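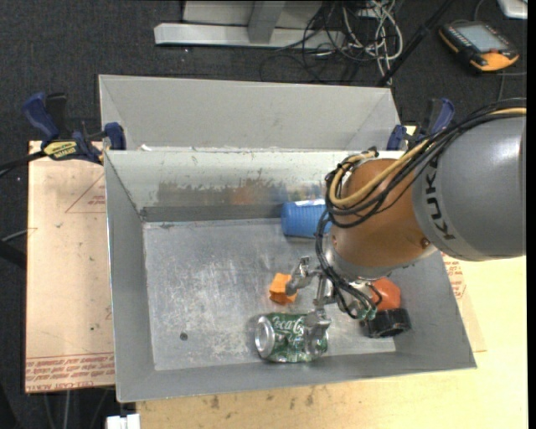
4.2 Workspace preparation and fixture rules

Most of the disagreement between sites in our study came from the workspace and very little of it from the policy being tested. Two labs could run the same controller on the same model of arm and report grasp success rates that did not match, and when we compared their notes the bins had been set up in different ways. The rules in this section cover the parts of the cell that do not move during a trial: the table, the bins, the clamps, the cables and the floor. Figure 3 shows a cell with a KUKA arm and two metal bins set one behind the other, with a clamp on each side near the place where the bins meet. We require clamping at this junction in every cell. A gripper finger that touches a sloping wall pushes the bin sideways, and a shift too small for an operator to notice is enough to spoil the calibration between camera and arm.

Figure 3. Bin cell with five loose objects in the front bin and the gripper inside the bin walls.

The protocol was drafted by Dirk Harms and first used at the Graline site in July. It was then applied without changes at Olteanu and Skuster. The rules were written to be checked by one person standing at the cell with a printed sheet, and none of them needs a measuring tool other than a steel ruler.

4.2.1 Fixing the bins

Bins must be held to each other or to the table by mechanical clamps. Tape and putty are not accepted. Clamp pads should press on the outside of the bin and must not stick up above the rim on any side from which the arm enters. The operator pushes each bin by hand at all four corners before the first trial of a session. If any corner moves, the clamps are reset and the camera calibration is repeated. Clamp handles may stay in the view of the fixed camera, but they must stay in the same position for the whole session, since a handle that has been turned changes the background of every later image.

A bin may be worn. We considered asking sites to repaint or replace bins with scratched floors and decided against it. Bare sheet metal scratches quickly under steel fingers, and a rule that every lab breaks in its first week is of no use. In the front bin of Figure 3 the floor carries whitish scratches and the back wall has a scuffed strip along its lower half, and both are acceptable. What we ask is that a reference image of the empty bin be recorded at the start of each session, so that later readers can separate marks on the metal from objects. Dents deep enough to hold a round object in place are a different matter, and a bin with such a dent must be replaced.

4.2.2 Cables and hoses on the arm

Cables that run to the gripper are to be bundled along the last link, with enough slack for the full range of the wrist and no more. The bundle must not touch the bin floor in any pose reached during a trial. Connectors near the gripper are allowed to hang free only if they stay clear of the fingers through a full open and close cycle. The operator checks this at reduced speed in the four corner poses and at the center of the bin.

Cabling also hides objects from the camera. With a fixed camera beside or above the workspace, an object may be partly covered by wiring even when it lies well away from the fingers. In the cell of Figure 3 this happens with the red-orange object toward the right corner. For this reason the scoring image must be taken with the arm in its park pose, outside the outline of both bins. Images recorded during motion may be used for training but are not used to decide whether a trial succeeded.

4.2.3 Objects

The object set should mix rigid items with at least one that can be crushed. A drink can is a useful choice, and it may be used after it has become dented, as the can in Figure 3 is. Sites are asked to log each change of shape and to retire a can when its wall has split. Sharp edges damage cables and hands. Objects that are longer than the short side of the bin are excluded, as are objects with loose parts.

Objects are poured or placed by hand, and the method is written in the session log. Arranging them a second time because the first layout looked difficult is not permitted. If an object lands outside the bin, it is put back once, near the center, and the trial continues.

4.2.4 Table and floor

Loose sheets, boards and tools beside the bin may remain only if they are flat, lie outside the path of the arm and are not moved during the session. The handheld controller must be within reach of the operator whenever the drives are on. It may be put on a table or on the floor, provided that its cable does not cross the place where the operator stands. Spare cables should be gathered behind the table. We found no effect of background clutter on success rates, but it did affect safety reports. Of the 14 incidents logged by the three sites, most involved an operator who caught a foot on a cable while reaching for the bin.

4.2.5 Records

Each session is stored with the reference image, the completed sheet and the calibration file under a single name. Sessions with any of these missing were left out of the analysis. This removed 127 trials from a total of over 4,000, nearly all of them from the first weeks at Graline, before the sheet had been added to the login screen of the Zuvberg logging tool. The version of the rules used for the results in Section 5 was frozen on October 31, 2024. Changes made after that date concern only the wording of the park pose check and are listed in Appendix B.

We did not test the rules one at a time, so we cannot say how much each of them contributes. The clamp rule and the park pose rule were the two that operators most often said they would keep if the sheet had to be shortened. The rule on reference images was the least popular, mainly at Skuster, where the bins have to be emptied by hand before the image can be taken.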